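Section 4. Conditioning and Arranging Your Stems

Read this section before you open the Gallness sleeve. It covers cut stems shipped dry in a carton. Potted plants and the Aquino dried range have their own sheets.

A word on the promises first. The sleeve says "up to two weeks of freshness." Take the words "up to" seriously. Brian Minja, who rewrote this guide after the last batch of complaints, got 6 days out of roses on a good run and fewer in a warm room. Carnations will outlast that without much help from anyone. If a seller tells you the vase itself keeps flowers alive longer, ask how.

Before you start
You will need a clean vase, a sharp knife or floral snips, a bucket, and the sachet of flower food taped inside the lid. Kitchen scissors crush soft stems. If they are all you have, cut twice and throw away the first piece.

1. Stand the carton upright and slit the tape along the top. Do not pull the bunch out by its heads.

2. Remove the sleeve and the rubber band. Leave any mesh caps on the gerberas until step 6.

3. Wash the vase with hot water and dish soap, then rinse until no suds are left. A vase that looks clean after sitting in a cabinet since March is probably not clean enough. 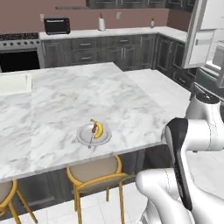 4. Strip every leaf that would sit below the waterline. Leaves left under water rot, and most cases of "bad flowers" sent back to Flamberg had a handful of them in the bottom of the vase.

5. Cut an inch off each stem at a slant and put it straight into a bucket of cool water. The slant keeps the stem from sitting flat on the bottom. Claims that the exact angle matters have never been backed up to our satisfaction, so don't go looking for a protractor.

6. Leave the bucket in a dark, cool room for 4 hours. Overnight is fine. Then take the mesh caps off the gerberas.

Note: Gerberas droop if they dry out in transit. Wrap drooping ones snugly in newspaper up to the neck before they go in the bucket. Most straighten up. Any that are still bent in the morning should be cut short and used low in the vase.

Mixing the food
7. Empty one sachet into 1,000 ml of water and stir until it dissolves. Using two sachets does not double anything except the murk.

8. If the sachet is missing, use plain water and change it daily. We have heard from people who swear by aspirin, pennies, vodka and lemon soda. Priya Calloway tried the first two next to plain water and could not tell the vases apart.

Caution: Flower food is not for people or pets. Do not mix it in a drinking glass or a cooking pot.

Where to put the vase
9. Pick a spot out of direct sun and away from heating vents. Bright shade is enough. Cut flowers do not need a sunny window, whatever the card in the Nolgate gift box says.

10. Keep the vase away from ripening fruit, and keep fruit out of any refrigerator you use for flowers overnight. Of all the household warnings handed around about bouquets, this one holds up, as ripe fruit gives off ethylene gas and carnations are especially quick to suffer from it. A single banana on the middle shelf, like the one by the gripper in the picture, is the sort of thing people overlook when they clear space for a bouquet. Move it to another room, and check the produce drawer too.

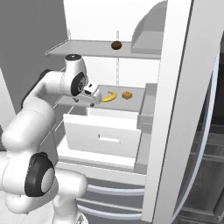 Refrigerators bring one more problem, which is cold. Set the dial no lower than 36°F and keep petals from touching the back wall, where they can freeze. Shelf height matters as well. With a middle shelf in place, like the gray one the banana is lying on, a tall bouquet may not fit upright, and laying it on its side bends the necks. Take the shelf out or use a cool garage.

Daily care
11. Top up the water every morning. Change it completely every second day, and trim a little off the stems when you do.

12. Pull out any flower that has gone brown or slimy. Leaving it in for the sake of a full vase spoils the water for the others.

Note: Misting is optional. Birdie Halvorsen likes it for the greens. On rose petals it mostly leaves spots.

If stems arrive snapped or moldy, keep the carton and contact the seller before you throw anything out. Have the order number ready, and ask for the replacement terms in writing.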